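Stusthorpe Household Paper System
Owner's Guide, Section 4: Setting Up Your Folders

Before you start, finish Section 3 (Gathering the Paper). If there is still a drawer you have been calling "the other drawer," go back and get it.

You will need:
The folder set
The label sheet (24 labels)
A pen that works
A flat surface you can give up for an evening

4.1 Assigning the folders

1. Take all the folders out of the box and remove the cardboard inserts. The inserts are packing. They have no secret purpose, although Breltdale gets letters asking.

2. Pick one color for each subject: house, car, health, money, school. Any color will do for any subject, but once you choose, everyone in the house has to live with it.

3. Give your brightest folder to the papers you need in a hurry. Passports and insurance cards go in this one. Instructions for a waffle maker do not.

4. If you are adding folders you already own, check that a full letter-size sheet goes in without curling at the corners.

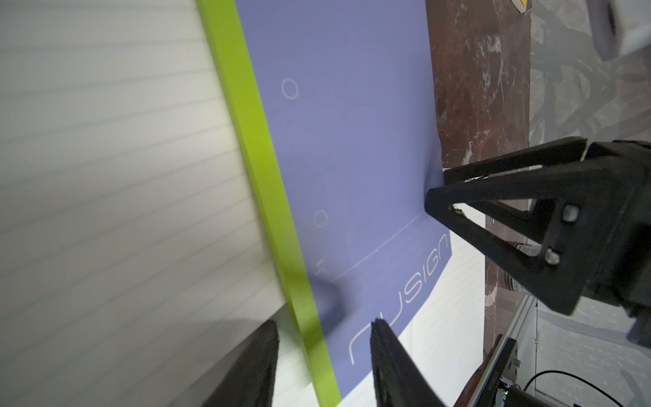
Fig. 4-1. Lavender-blue with a lime-green edge. The lettering runs from bottom to top.

5. Stick the label on the side that will face out of the box. Press from the middle toward the ends. The glue takes 2 hours to set and can be moved before then, which you will be glad of by label four.

6. Write the label after sticking it. Use one or two words. "Misc." is not allowed. "Important" is also not allowed, as it is how most people ended up buying this product.

NOTE: Each folder holds up to 85 sheets. You can force in 94, and our tester Nicanor Bravo did, but the folder then opens whenever it likes.

4.2 Sorting on a table

1. Clear the table. Moving everything to a chair counts, provided you do not need the chair.

2. Put the folders along the back edge in the order they will sit in the box.

3. Work from one pile only. Pick up the top paper, decide, and put it down in front of its folder. Do not read old letters. You will want to. Set them aside and read them when you are done.

4. Anything you cannot place in ten seconds goes in the Undecided tray. Empty the tray before bed.

CAUTION: Keep drinks on a separate surface. The warranty does not cover coffee, and neither does the tax office.

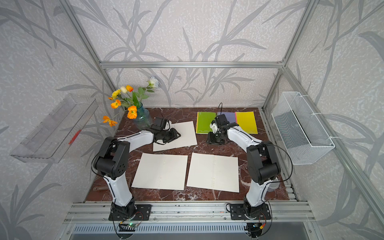 Small receipts cause most of the trouble at this stage, especially the narrow ones from gas stations and pharmacies. They fade, they curl, and they hide. Check the table by running your flat hand across it after each pile. A plain top makes this easy. On polished dark red-brown marble with white and gray streaks, a slip of white paper can pass for part of the pattern, so spread a plain dark cloth over a top like that first. Tape receipts to a full sheet before filing, along the top edge only, with no tape over the print.

4.3 Filling the folders

1. Tap each stack square and slide it in, newest paper at the front.

2. Staple sets that belong together. Paper clips will grab whatever is next to them and take it along.

3. Place the folders in the Cancombe box with the labels facing you, then close the lid. If the lid will not close, see 4.1, Note.

4. Repeat each November. Go to Section 5 for shredding.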